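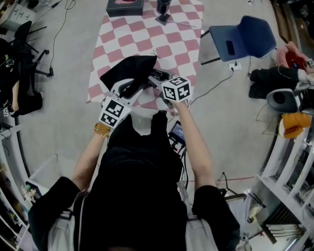
Music Business › Year 1 › Handouts

Week 4: Who wrote the song, and who gets paid for it

Right, last week we ran out of time halfway through the door split, so finish that one at home (the answers are in the back of the workbook) and we'll start fresh with songs. I love this topic, I should warn you now, and I will go on a bit.

The thing to get into your head first is that every track you hear is two pieces of property sitting on top of each other. There's the song, meaning the tune and the words, and there's the recording of it, which most people in the trade call the master. They can belong to completely different people. If Cloller write a song and Kartha pay for the studio and own the tape, then Cloller have the song and Kartha have the master, and a third band could come along next March, cover the song, and own a brand new master of it without owning a single word!

So when somebody tells you "I own my music", your next question is always: which bit?

Splits

A split is just the share of the song each writer gets. They have to add up to 100. You would be amazed how often they don't. I once had a form handed to me by a four-piece where the shares came to 120, and all four of them had signed it.

There are a few common ways of doing it:

Equal shares for everyone in the room. Simple, friendly, and a lot of bands swear by it.

Half for words, half for music, then divide each half between whoever did that part. Works well for a singer and a producer, gets messy once the drummer has suggested a line in the second verse.

By haggling. More common than either of the others, I'm afraid.

Case study: "Harbour Lights Out"

Cloller went into the rehearsal room at Sindale with a chorus that Lenni Kiiskinen had been humming for weeks. Lenni had the tune and most of the words. Ayman Sleiman came in that evening, changed the chords under the verse and wrote the middle section. The other two played on it but didn't write anything new. They went home at 2 in the morning very pleased with themselves, with nothing written down.

Fourteen months later a furniture advert wanted the song. The fee for the song side was £2,050, before anybody's commission. Lenni thought it was 75/25 in Lenni's favour. Ayman remembered shaking hands on half each. The bass player thought it was a band song and wanted a quarter. The advert people needed a signature from every writer by 4 o'clock the next day, and you can guess how pleasant that evening was.

Work it out for yourselves under all three versions and bring your sums to the seminar. I'll be picking people at random, so do please do them (yes, including the back row).

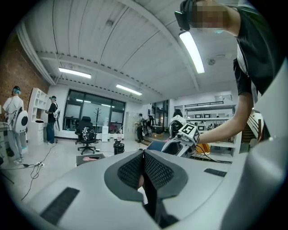
Two hand-held grippers and a head-mounted headset

The split sheet

One page, filled in before anyone goes home. It wants the title and any working title, the full legal name of each writer (stage names have caused me more grief than anything else in this job), their share, who publishes them if anyone does, the date, and signatures. If there's a sample or a bit of somebody else's tune in there, say so on the sheet.

You can change it later if everyone agrees. Do a new sheet, sign it again, and keep the old one.

Please don't put the session fee on it. If the bass player was paid £379 for two days' playing, that's payment for performing on the recording and it goes on a separate form, which we'll do when we get to session work.

For the seminar

Read the Lundton contract in your packs, clauses 4 to 9 only. Underline every place it says "composition" in one colour and every place it says "recording" in another. There's one clause where I think whoever drafted it muddled the two, and I want to see who spots it.

Bring the three sets of sums and a blank split sheet. We'll be filling them in for real, in pairs, and arguing is allowed.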